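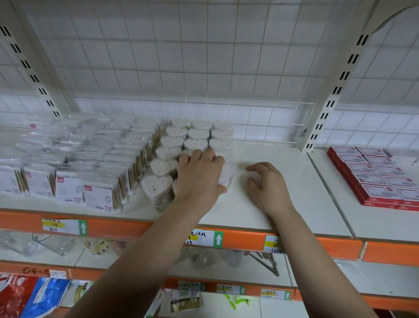 Cotton buds being set straight on a stocked shelf, next to the red-and-white boxes.

Edari cell

The Edari cell is a robotic picking cell built round ordinary shop shelving. It was developed by Beveck and first run at the company's site in Erham. A two-armed machine on a short floor track takes small packaged goods from the shelves and places them in trays. The name is also used loosely for the shelving alone, which can be stocked and worked by hand when the track is parked.

Unlike most picking cells, the Edari cell has no bins, chutes or dividers. Goods stand or lie directly on the shelf boards, as they would in a shop, and much of the work of keeping the cell running is shelf work: straightening rows, clearing heaps and checking that each product is where the machine's shelf map says it is. Operators call this the reset. It is done by hand.

Layout

The shelving is of the common retail type, with slotted metal uprights, white boards and an open wire grid at the back. Where two boards meet at an upright there is a narrow seam, and the seam is treated as the border between one section and the next. An orange rail runs along the front edge of each board and carries the price labels.

Sections are known by handwritten codes such as 04-2 and 04-5, put on the orange rails in marker or on small paper tags. The first part gives the bay and the second the section within it. Beveck's manual originally called for printed codes, but the handwritten ones were kept when the cell was moved to its present bay. The software does not read them. They exist for the people doing the reset, who work from a list organised by section.

The price labels are left in place as part of the shelf front. Early versions of the vision software took the edge of a label for the edge of a pack, and labels were taken off for several months. They went back on in September of the first year, after the front rail had been masked out of the camera images during calibration.

The track has a working length of 2 metres and stands parallel to the shelf front. The arms park at the far end when the cell is stopped, leaving the whole of the shelving free to reach.

Setting up

Setting up a new cell takes place in a fixed order, with the shelving first. The uprights are brought to vertical with a spirit level and the boards hung, then loaded with stock for a night before anything is measured. Boards hung on brackets settle a little under load, and a cell measured with empty shelves will reach too high.

Once the boards have settled, the arms are driven by hand to a set of reference points. The standard set has 12 points, all of them on the uprights, at the corners of particular slots. Slots were chosen over stick-on targets as they cannot peel or be knocked. The wire grid is not used. It flexes when packs are pushed against it, and its regular squares make it easy to match a point to the wrong opening.

The shelf map is made last. Each product is entered with its section, the way it faces and the number of packs deep it may be stacked. Products are entered in the position a shopper would see them, front card outwards. A product that cannot be stood up by itself, such as a soft bag, is entered as a block, and the machine is told to take only from the front of it.

The reset

A reset is carried out before each run and again whenever the cell stops with a shelf fault. The track power is isolated first, and the key is kept by the person working at the shelf.

Work goes from left to right along one board, then down to the next. Packs that have fallen are stood up, rows are pushed back square to the front edge, and anything that has crossed a seam is returned to its own section. A full reset of one bay is allowed 13 minutes in the operating notes. In practice the time depends almost entirely on the soft goods. Boxes hold their rows well and often need no more than a push at one corner.

Cotton buds are the standard test product for the cell and appear in most published accounts of it. They are sold in several kinds of packaging, which behave differently on the shelf. Flat bags with a card header or backing will stand in rows if they are packed close, but they lean as soon as the row is broken. Rigid clear containers, including the heart-shaped ones, can be built up in columns. These columns drift forward when the neighbouring product is taken, and they are pressed back from the front with the flat of the hand, low down, so that the upper containers are not pushed off.

Long bundles are laid on their sides with the cotton ends outwards. They take up the back of the shelf and act as a stop for the bags in front. 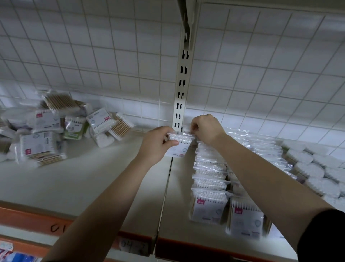
According to Mhairi Skinner, the bags next to an upright should always be done first, with both hands, and the rest of the row built away from the metal. Skinner's notes on the reset, later taken into the operating manual, argue that an upright is the only part of the shelf that does not move, and that a row started anywhere else has to be done again when it meets one. The notes also advise against tidying a heap from the top. It is quicker to clear an empty stretch of board and move the packs across to it one at a time.

The second piece of advice is now general practice. A heap in one section is left alone until the section beside it is ready to receive packs, and the two are then worked together. The manual calls the first pack to be stood up the lead pack. It is held at both sides until it is square, and those that follow are set against it.

Not every heap is a fault. Some runs use a section of tumbled packs on purpose, to test whether the machine can find a single pack among others lying at different angles. Such sections are marked on the reset list with the letter H and must be left as they are. Mistakes were common at first, and a Saturday shift once tidied every H section in the bay before a test.

Faults and repair

Most stoppages of the Edari cell are shelf faults, in which the machine finds something other than what its map leads it to expect. The usual causes are a pack leaning into the next row, a pack with its card facing backwards, and a gap where stock has run down. None of these needs tools. The shelf is reset, the fault cleared at the panel and the run taken up again from the last tray.

Clear plastic wrapping is the main source of vision faults. Light falling along a fold can be read as an edge, and two bags pressed tightly together may be read as one. Dorin Marinescu's work at Erham led to the present arrangement of lamps, which are set to the side of the bay and kept dimmer than normal shop lighting. The lamps are wiped at the same time as the camera covers.

Board faults are rarer and take longer to put right. If a bracket has been pushed out of its slot, the board must be emptied, rehung and loaded again, and the reference points for that upright checked. Where the error is small, only the points on the affected upright are taken again. Otherwise the whole set is repeated.

Fingertip pads on the arms wear fastest at the inner edge and are changed in pairs. A worn pad tends to drag a bag sideways as it lets go, so a row that keeps leaning the same way after every reset is taken as a sign that the pads should be looked at. Pads are held by a single screw and can be changed with the arms parked.

Routine care

The operating notes divide routine care into work done before each run and work done weekly. Before a run, the operator checks the shelf map against the stock, wipes the camera covers and walks the track for dropped packs. Weekly work includes greasing the track, checking the brackets by hand and rewriting any section codes that have faded. Marker on the orange rail wears off where sleeves and forearms brush against it, and for this reason some sections carry the same code twice, once on the rail and once on a paper tag.

Damaged packs are taken out of use. A bag of cotton buds lasts for many runs, but its card softens with handling and will in time no longer hold the bag upright. Beveck keeps spare stock at Erham from the same suppliers, as a change in card size means a new entry in the map. A sparse section, with only a few packs standing at the front, is used to check new entries before the rest of the stock goes on.
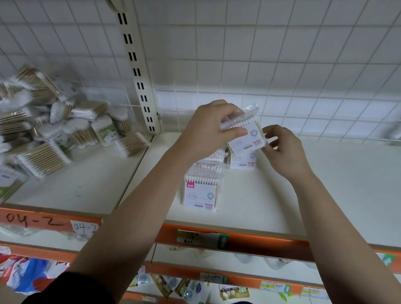
Variants

A smaller version of the cell, called Pană, was built for training. It uses a single bay with eight sections and has no track, the arms being fixed to a stand. The reference points and the reset are the same as in the full cell, and shelf maps can be copied from one to the other provided the boards hang at the same height. Trainees on the Pană learn the reset before they are given the panel code.

A version with closed backs in place of the wire grid was tried and given up. Packs slid more easily against the flat panel, but the boards were harder to clean behind, and dust gathered along the rear edge. The panels were removed and the grids refitted.

See also

Shelf map
Order picking
Planogram
Hand-eye calibration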